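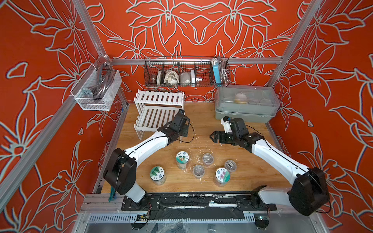 Según Dorian Delorme, al de la furgoneta de Josmont lo van a soltar antes de que acabe la semana, porque llevar 800 cartones de tabaco entre lechugas no es delito si uno no sabe lo que lleva. Lo dijo muy serio, en la puerta del juzgado, con un café en cada mano. Ninguno era para mí.

Jan 3, 2019. Segunda mañana de guardia en Grestham. La vista duró 15 minutos, 8 de ellos dedicados a buscar al intérprete. El acusado declaró que creía transportar verdura – lo cual, en parte, era cierto.

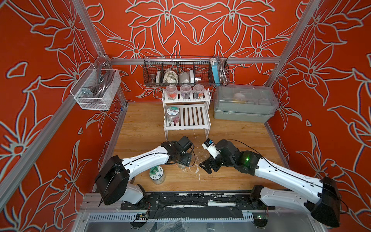
El juez lo aplazó todo hasta febrero y se fue a comer. Mieczysław Czarnecka, el abogado, me prometió una declaración y me dio una tarjeta con el teléfono viejo. En la redacción quieren dos columnas. Tengo media, y las lechugas salen ya tres veces.

Archivado en: Diario, Tribunales y sucesos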